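3.2 Folding on a soft surface

Most earlier accounts of household folding assume a table. In the homes we visited, small towels were usually folded on the bed, on top of whatever blanket was already there. We recorded 137 folds of this kind. Powell and Howells coded each one separately and settled differences by going back to the recording.

A fold was counted as started when a corner left the surface and as finished when both hands let go. Thin towels with a stitched binding were handled mostly by the corners.

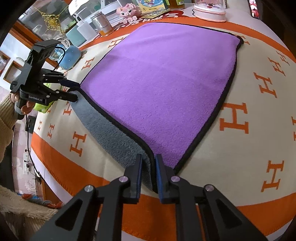
Figure 2. Microfiber towel with black edge binding, purple on one side and grey on the other, spread on a blanket with part of the near edge turned over.

Smoothing was coded as a separate step. On a blanket it often came twice, once before the first fold and once after it, as the layer underneath moved with the towel. Folds that were opened and begun again kept their original number and were marked as restarts. Section 3.3 gives the coding for larger items such as sheets.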